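Drive caddies are picky, and the planner behind the demo at Brutirby didn't like them at first. "We had 40 waypoints by hand. Awful," the lead developer says.

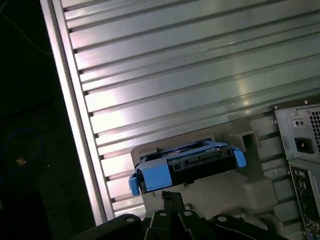
Photo: Grovemora Motion Software Team

Now it's 8, the rest get planned. Wrist camera feeds a pose estimate, planner picks the approach. "Tilt is what kills you. Check tilt first, allways."
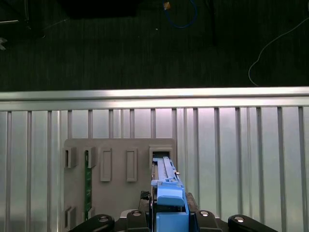 What's next

Logging. Every try gets saved, 224 so far, and replay is still clunky. "I want to scrub thru a run and see what the planner was thinking,

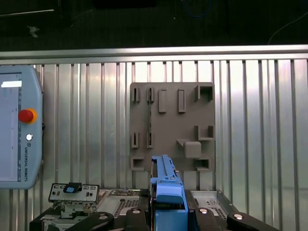 not just joint angles." Replay tool is called Broden. Due in February, maybe.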